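Why I Quit Keeping a Budget (Again)

Every January I download a new budgeting app. Last year it was Kombo, which sent me a sad little cloud whenever I bought lunch. This year it was Lasora, which has no clouds but does have opinions. It sorted my dentist bill under "Lifestyle." I suppose teeth are a lifestyle.

The first week went beautifully. I logged a pack of gum. I logged the 26 cents I found in my coat, under Income, and felt like a landlord.

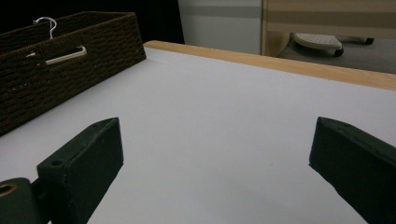 By week two I had 20 categories, among them one called Misc and another called Misc (Real). My friend Awuor Temba looked over my shoulder at this and asked which one the cheese went in. I told her it depended on the cheese. She has used the same paper envelope for groceries since college, and when the envelope is empty she eats rice. I find this both admirable and a bit frightening.

What finally did me in was the subscriptions page. I was paying for eight things. Three of them I could name. One was Kombo, still quietly billing me for the cloud.
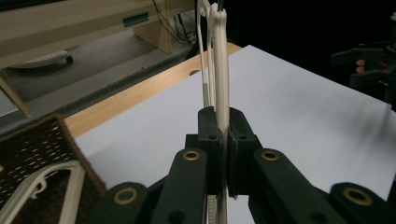 Canceling it took most of an evening. There was a form, then a second form asking why I'd filled out the first, and then an offer of half price if I stayed. I'm sorry to report that I thought about it for a good minute.

So I'm trying the envelope. I put cash in it, wrote GROCERIES on the front, and left it on the kitchen counter when I went to the store. I paid by card. I'll log it somewhere, probably under Misc (Real).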